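Turnside Forums > Grippers and End Effectors > Handheld grippers: Evis vs Tarkesby, worth the switch?

ridgeback_mo
We've been on the Tarkesby handhelds since September and now someone upstairs wants us to move to Evis. The pitch is that the wider opening saves time on boxes and trays. I have my doubts. Every vendor demo I've sat through uses a foam cube.

So I asked for our own objects. First up was the metal box with the hinged lid, one gripper in each hand, on the white board.

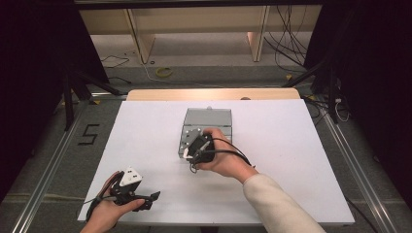 My complaint is with the cable. On both brands it pulls at your wrist once you reach across, and you start planning your moves to suit the cable. Then you look at your numbers and think you've measured a gripper.

quillfeather
How many runs per brand?

ridgeback_mo
50 on each, same operator. I threw out 8 from the Evis set where I bumped the board.

quillfeather
Did you throw out any from the Tarkesby set?

ridgeback_mo
No. I know how that looks. Put them back in and the two are close enough that I wouldn't spend money on it.

giap_user_33
I've used the Giáp fingers on a Tarkesby body for a year and I'd say the fingers matter way more than the body. Hard tips skate on anything smooth. You're comparing two handles and calling it a gripper test.

ridgeback_mo
Fair, but purchasing doesn't get a quote for fingers, they get a quote for the whole kit. 887 a pair in our case, before cables. I have to test what they'd be buying.

The other object I care about is the divided organizer, the see-through plastic one. Thin walls, small compartments, and you come at it with two thick fingers spread wide.
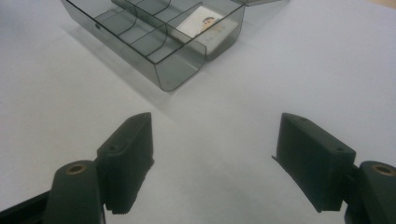

A wide opening doesn't help me much with that. I want to know how slim the tips are and whether I can get one of them down beside a divider without shoving the whole tray. The Evis sheet lists the opening in big type and says nothing on tip thickness that I could find.

boltcutter
Clear plastic is going to be rough on your camera side too. I'd worry about that before I worried about tips.

giap_user_33
Disagree. If the operator can see the tray, the operator can pick from it. Camera problems come later, in training.

boltcutter
Later is when you find out your data is no good - so I'd rather know on Saturday than after a month of collecting.

quillfeather
Run both again with the cables strapped to the forearm and don't drop any runs this time. If the gap is still that small, stay with what you have.

ridgeback_mo
That's where I'm leaning. Will post the table when I have it, all runs included.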